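Checklist de segurança e inspeção – copa e cozinha de apoio, 2º piso
Edifício Tadlow. Ronda das 7 da manhã, setembro. Preenchido à mão e passado a limpo depois, desculpem as abreviaturas.

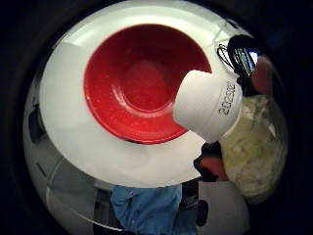 Da Nundberg já mandaram dizer que a loiça de servir não devia entrar nesta lista, que é coisa de quem usa e que a inspeção devia ficar pelo gás, pela eletricidade e pelos extintores. Registado. O ponto 3 fica na mesma, a loiça lascada corta como qualquer outra coisa.

Legenda: C = conforme. NC = não conforme. OBS = conforme mas a vigiar. NA = não aplicável.

1. ACESSOS E PAVIMENTO

1.1 Porta abre por completo, sem obstáculos – C
1.2 Corredor até à saída desimpedido – NC. Duas caixas de papel de cozinha encostadas à parede do lado do elevador. Retiradas na hora, mas já na ronda anterior estavam lá (outras, ou as mesmas).
1.3 Pavimento seco – OBS. Poça pequena debaixo do lava-loiça. Ver 4.3.
1.4 Tapete antiderrapante – C. Canto virado, colou-se com fita. Não dura.
1.5 Sinalética de saída iluminada – C
1.6 Soleira da porta – OBS. Régua metálica a levantar de um lado, falta um parafuso.

2. BANCADA E SUPERFÍCIES

2.1 Bancada limpa antes do primeiro turno – C
2.2 Juntas e silicone – NC. Silicone preto atrás da torneira. Pedido de reparação feito, n.º 1386, ainda sem resposta da Isitz.
2.3 Arestas sem lascas – C
2.4 Objetos de vidro afastados da beira – OBS. Recuar tudo um palmo. Não é só nesta bancada, é em todas.
2.5 Coisas amontoadas umas nas outras – OBS. Recipientes encostados a frascos de vidro. Ao puxar um vem o outro. Deixar espaço para a mão.
2.6 Produtos de limpeza fora da zona de alimentos – C
2.7 Tábuas separadas por cor – C, mas a verde está muito riscada, é para abater.

3. LOIÇA, TAÇAS E FRASCOS

3.1 Loiça branca grande, redonda: bordo – passar sempre o dedo a toda a volta, com luva. C
3.2 Taças de cor, vidrado interior – ver se há fissuras finas, sobretudo nas vermelhas, que com o brilho enganam. Virar para a luz da janela. C
3.3 Peças empilhadas – máximo quatro, as grandes sempre em baixo. NC no armário alto, estavam sete. Baixadas.
3.4 Frascos de vidro com conteúdo: rótulo e data de abertura – NC. Há frascos sem nada escrito. Pela cor não se adivinha o que é. Quem abre escreve, caneta está presa na porta do frigorifico.
3.5 Tampas a fechar bem – OBS. Uma a rodar em falso.
3.6 Embalagens só com números impressos (tipo 202502) – não assumir que é validade. Pode ser lote, pode ser fabrico. Procurar a indicação completa na embalagem; se não houver, pôr de lado e perguntar. OBS
3.7 Loiça partida: balde próprio, com tampa, identificado – C
3.8 Vassoura e pá ao pé do balde – NC. Pá desapareceu. Pedir outra.
3.9 Produtos que não são comida em recipientes de comida – C, nada encontrado. Manter no checklist mesmo assim.

4. ÁGUA E ESGOTO

4.1 Temperatura da água quente na torneira – 70 no termómetro, graus. NC. Demasiado para lavar mãos, queima. Baixar no termoacumulador e pôr aviso até lá. Aviso colocado às 7 e pouco.
4.2 Escoamento – C, lento mas escoa
4.3 Sifão – NC. Pinga. Apertado à mão, continuou a pingar menos. Bacia por baixo. Isitz avisada por telefone.
4.4 Torneira de corte acessível – C (atrás dos detergentes, afastar os dtergentes)

5. ELETRICIDADE E EQUIPAMENTO

5.1 Tomadas perto de água com tampa – C
5.2 Extensões – NC. Uma ligada em cima de outra, atrás do micro-ondas. Desligada e guardada.
5.3 Chaleira: cabo e base – C
5.4 Micro-ondas: porta, junta, prato – C. Limpar por dentro, por favor.
5.5 Frigorífico: temperatura dentro do intervalo – C
5.6 Frigorífico: grelha traseira sem pó – OBS. Com pó. Fica para a próxima, é preciso duas pessoas para o puxar.
5.7 Diferencial testado no quadro – C
5.8 Contador lido: 2928. Só para registo.

6. FOGO E PRIMEIROS SOCORROS

6.1 Extintor no sítio, selo intacto – C
6.2 Manta ignífuga acessível – OBS. Tinha panos pendurados à frente. Tirados.
6.3 Detetor testado – C, ouve-se no corredor
6.4 Caixa de primeiros socorros – NC. Faltam pensos e a gaze está aberta. Encomendar à Kaewmanee junto com as luvas.
6.5 Contactos de emergência afixados – C. Letra pequena demais, imprimir maior.

7. LIXO E ARRUMAÇÃO FINAL

7.1 Caixotes com tampa e saco – C
7.2 Vidro separado – OBS. Um frasco no lixo indiferenciado. Passado para o vidrão.
7.3 Panos trocados – C
7.4 Esponja – NC. Deitada fora.

COMENTÁRIOS GERAIS

Melhor do que na última ronda, fora a água quente e o sifão. Esses dois são para hoje.

A loiça está em bom estado. O problema é a arrumação, coisas de vidro e coisas pesadas na mesma prateleira e tudo muito junto. Proposta: grandes em baixo, vidro ao meio, plásticos em cima. Armário alto só para o que se usa pouco e que não parta.

Frascos: repito porque já vem de trás. Nome do produto, data em que se abriu. Se no fim da semana continuar sem rótulo vai fora, mesmo que pareça bom. Já houve reclamações de que se deitou fora coisa boa, paciência.

Sobre o reparo da Nundberg quanto ao ponto 3: o gás é NA nesta copa, é tudo elétrico, não há nada para ver. Se quiserem separar em duas folhas, uma técnica e outra de uso diário, por mim tudo bem, mas que alguém faça a segunda.

PENDENTES

– Isitz: silicone (1386), sifão, termoacumulador, parafuso da soleira
– Kaewmanee: pensos, gaze, luvas M e L
– Interno: pá nova, tábua verde, contactos em letra grande, tapete
– Puxar o frigorífico e aspirar a grelha

Cópia afixada atrás da porta. Quem resolver um ponto risca e rubrica ao lado, não apaga.

Próxima ronda à mesma hora. Deixar o armário alto aberto, da ultima vez estava trancado e a chave não aparecia.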